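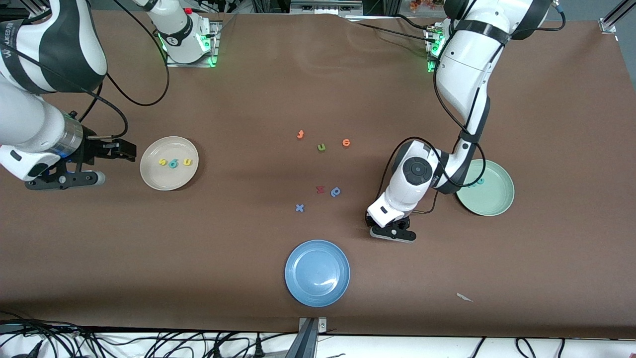
17 July 2024

OK, writing this up while I still remember it, because last time I left it two days and my notes were basically a grocery list.

Today was all letter sorting. The summer class wants to have the two arms spelling words by the August open afternoon, and before we get to spelling we need picking up one foam letter and putting it down in a plate, over and over, without drama. We are calling the whole project Kettle (long story, involves the first team name vote) and the sorting part of the code is Pasuten. If you see kettle_old in the shared folder, leave it alone please, it still has the good gripper settings in it!

What I changed today: grip speed is down to 20, from 110, which was way too snappy for foam. At the old speed the fingers would pinch a letter and it would pop out sideways like a watermelon seed. The kids loved this. I did not. At 20 it's slow enough that you want to go get a drink, but out of the whole last batch I only had the s pop out once, and I think I started that one too close to the curve.

Things the fingers like: x, t, anything with a straight bit in the middle. Things they don't like: e, and the w when it's turned so the points face the gripper. Lionel Mottram thinks we should grab the w across one leg and let the rest dangle. I tried it five times, it worked on four, and on the miss it dragged the letter along the paper and took the x with it. Worth another go with a lower approach.

Also, p and d. And u and n. I know, I know, we talked about this in week one. If a letter is lying any old way on the table, the camera code can't tell p from d and I'm not sure a person can either. Two ways out: we mark one corner on the back of each, or we pick words that don't care. I vote for words that don't care. Someone make a list?

The green plate needs to move. With the left arm reaching over that side the wrist covers part of the rim, and there's a cable that hangs right across the plate, so the camera loses whatever is under there. I'm going to try it a hand's width further out tomorrow and re-tape the cable higher up the forearm. The cream one is fine where it is.

Run log is saved as 516. Timeout is still 3000 ms, I didn't touch it, so if it's hanging on you it's something else (check that both arms are on the same config, I lost half the morning to that).

To do:
- new spot for green plate, then redo the position file
- w across one leg, lower approach
- tidy the cables at the front edge of the table, my sleeve caught one twice
- ask Lionel if the Tekholm order went in, we need spare finger pads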